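Artificial flowers, a white table and me 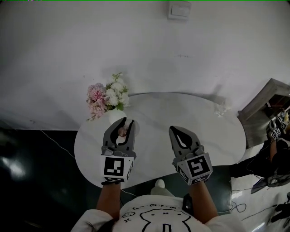 by Moira at the kitchen end

I have been meaning to write about the table for ages, and what has finally got me to sit down and do it is the flowers, so I shall have to start with them and work backwards.

I was brought up to believe that artificial flowers were a bit of a sin. My mother would have a jam jar of twigs on the sill before she would have anything that needed dusting, and I carried on in the same way for years, spending far more than I should on supermarket bunches that went brown at the edges the moment I turned my back. Then we moved out to Dondside, where the nearest decent flowers are a long drive away, and the wind takes the heads off anything I try to grow, and I began to weaken. I held out for one whole winter. By May I had given in.

So now there are pink ones and white ones, in a little round white vase, and I am extremely fond of them. The pinks are the ruffled sort, all frills, and the whites are rounder and plainer, and there are some green leaves and sprigs of tiny white buds to go up at the top and make it look as if I knew what I was doing. The pinks went on one side and the whites on the other. I did try mixing them all up together, as the magazines tell you to, and it looked like a hat at a wedding. Keeping each colour in its own clump is much calmer, and I would recommend it to anybody who is nervous about this kind of thing (as I was!).

They do lean. I have bent the stems and unbent them, and I have turned the vase round, and still the whole lot wants to go off to the left and peer over the side of the table. Real flowers lean as well, of course, usually towards the window, so I have decided to let it be. If you want yours bolt upright then I think you need a taller vase with a narrower neck. Mine is small and rounded and doesn't hold on to anything very firmly, but it was the right white and it was four pounds, and those two things together settled the matter.

Now, the table. It is oval and white, a little bit glossy, with faint grey streaks running through it like marble. I wanted an oval one for years. Our old table was a rectangle with corners exactly at hip height, and I had a bruise on the same spot for most of a decade. With an oval you can come round the end of it carrying a tray and a basket and live to tell the tale. It's also a friendlier shape to sit at, I find, though you do lose somewhere to put things, and you notice that most at Christmas, when the sprouts have nowhere to go.

I looked at a good many before I chose. There was one I nearly had from the Whiteley range, which was lovely but was 208 pounds before they had so much as mentioned delivery, and I went home and had a cup of tea and thought better of it. There was another at the Brurkcombe sale rooms with a wobble that the man assured me was the floor. I went back and looked at it three times, and I still think about it now and then, wobble and all. The one we have came from a house clearance further up the valley, and I had to borrow a van with a slipping clutch to get it home, and then take the kitchen door off its hinges. The door was off for seventeen days. I won't go into that.

White was a worry. Everyone warned me about it, tea and beetroot and felt pens and so on, and they were quite right to. I wipe it down after breakfast and again at night with warm water and a drop of washing-up liquid, then dry it with an old tea towel, and that does nearly everything. For turmeric I use a paste of bicarbonate of soda and leave it a few minutes, then go gently. I was given a bottle of Vusico for it as well, and it smells very nice, but I keep forgetting it's under the sink and so I can't give you a fair report. The grey streaks are a great kindness. A crumb can sit on a streak all afternoon and I never see it.

What you do have to watch on a pale table is anything made of clear glass. It simply vanishes. There's a piece over at the right-hand side, close to the rim, and you would hardly know it was there, white showing straight through it. I have caught things with my sleeve more than once. My sister keeps all her glass on a coloured mat for this very reason, and I did buy myself a mat, a nice mustard one, and then found it spoiled the look of the flowers, so it lives in the drawer with the good napkins. I know perfectly well I shall be sorry.

Dusting the flowers, as several of you have asked me how. For the ruffled ones I use a soft make-up brush, a big cheap one, and work from the middle of each bloom outwards. The leaves can be done with a damp cloth between finger and thumb. Every couple of months I take the whole bunch outside and give it a shake, upside down, holding it tightly round the stems, and I stand upwind, having learned that the hard way. Some people put theirs in a bag with salt and shake it about. I tried it with one old stem I didn't mind losing, and it did come up clean, but I was finding salt in the kitchen for a week.

I change things about with the seasons, or I intend to. There's a bag of rusty-coloured stems in the cupboard waiting for autumn, and I have my eye on some berries. The pinks and whites are so cheerful against the white, though, that I suspect they'll still be there when the clocks go back. I would like a second vase, a lower one, to go with the first, perhaps in a soft grey to pick up the streaks. If anyone has seen such a thing for under seven pounds, do leave me a note underneath.

Next time I really will do the chairs.

Filed under: Home and Hearth, Tables, Faux Flowers

© August 2021 The Kitchen End, Dondside | Contact | Back to top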